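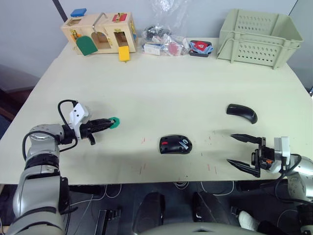
Left gripper closed on the green piece, right one open. Both mice on the table.

February, Gallside bench, 4:10 pm

Left wrist cable still loops too high over the white mount. Ronja wants it clipped along the last silver segment – will print a clip tonight, 13 mm wide.

Left closed position set to 181 in the config, was 226. Flat pieces need the low number. Not touched the right side yet.

To do:
Same change on the right, then redo zero on both
Ask Ignacio for the spare fingers from the Duvton order
Wipe the red and brown marks off the tabletop
Mice next, starting with the one on its side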